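Jeans, belts and the washing pile: what I do and what I've stopped doing

I have been doing laundry for a household of big, muddy people for long enough to have opinions, and a few of you asked for them after the piece on stain removal. So here goes, in no great order, starting with denim as that's what most of my wash seems to be.

Washing them less

My first tip is to put them in the machine far less often than you think. I used to wash jeans after every wear, and they went thin at the knee in no time. Now mine go in after 7 or so wears unless I've spilled something down them. Hang them over a door overnight with the window open and most of the stale smell goes. A mark on the thigh can be dabbed with a damp cloth and a drop of washing-up liquid. Dab, don't scrub, or you'll end up with a pale patch where the mark was.

When they do go in, turn them inside out, do up the zip and the button, and use a cool wash with a short spin. I use a liquid detergent as powder leaves white streaks in the creases, particularly in our machine, an elderly Tritar that was never generous with the rinse water. If yours has an extra rinse button, press it. No fabric softener on anything with stretch in it!

New dark jeans get a bath of their own first. Cold water, a good glug of white vinegar (I put in 200 ml), and leave them for an hour while you get on with something else. I can't swear that the vinegar fixes the dye, and my neighbour Xiomara Abernathy says it's an old wives' tale, but it does get rid of that shop smell and you'll see from the water how much blue was waiting to get on your towels. 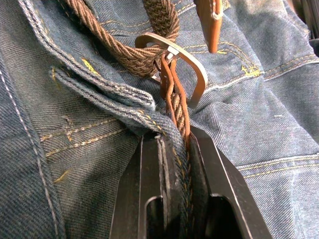

Empty everything before it goes anywhere near the drum. Pockets first, all of them, including the silly little one on the right where coins and hair grips live. Then the belt, and this is the one my lot forget every single time. A metal buckle like the one here, rectangular with a prong, will clank round for the whole cycle and can chip the enamel or the door glass, and the prong is just the thing for snagging a jumper. Braided belts are worse than plain ones for being left in, I find, as they're soft enough that you don't notice them when you scoop up an armful. I now keep a hook by the machine and anything with a buckle goes on it. The hook was 80p from the market and has saved me at least one repair bill.

Looking after a braided belt

These need a bit of thought, as the weave collects dust and crumbs and all sorts. Find out what it's made of before you do anything. If it's leather, keep it out of water altogether. Brush it with a dry, soft toothbrush, working along the strands, then wipe with a barely damp cloth and leave it flat away from the radiator. A tiny bit of leather balm on a fingertip after that, and buff it off with an old sock. I use one called Poltano but any neutral balm will do. Try it on the back of the tip first as some of them darken tan leather a good deal.

Cotton or elastic ones can be hand washed in lukewarm water with a little soap. Squeeze it through, rinse, roll it in a towel and press hard. Dry it flat. If you hang it up wet by the buckle it will stretch, and then you're forever tucking the end in.

Dull buckle? Bicarb and water mixed to a paste, on a cotton bud, with cling film wrapped round the strap so you don't get paste in the weave. Don't do this on anything plated, you'll have the finish off. I ruined a nice one that way.

For storage I roll mine loosely and stand them in a shoe box. Jalen Tillman from my Saturday sewing group hangs his from shower curtain rings on a coat hanger - very neat, and I keep meaning to copy him.

Drying and folding

Give jeans a sharp shake by the waistband as soon as they come out, then pull the legs straight and smooth the side seams with your hands. Run your fingers along the double stitching and round the pockets, and pull the hems flat while they're still damp. Two minutes of that saves ten with the iron. Hang them upside down by the hems on the line so that the weight of the waistband drags the creases out, and leave them inside out if it's sunny.

I don't tumble dry them. If I'm desperate (March, usually, when nothing dries) they get ten minutes on low to soften them up and then go over the airer.

For folding, one leg over the other, then tuck the crotch point in so you've got a straight edge, then into three. They stand up in a drawer like files and you can see which pair is which without pulling out the lot.

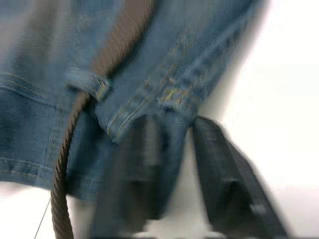

Small repairs worth doing early

A hem that's coming undone should be caught that same day if you can manage it. Buy proper topstitching thread in that tan colour, use a denim needle, and go slowly over the thick bit at the side seam. I fold a scrap of card and put it behind the presser foot to keep it level. My machine is a Neltside and it grumbles at four layers, so I turn the wheel by hand there.

Thinning at the inner thigh wants a patch on the inside before it turns into a hole. An offcut from an old pair, tacked in place, then rows of running stitch back and forth. Keep the legs when you throw out a pair, they're good for this and for knee pads in the garden as well.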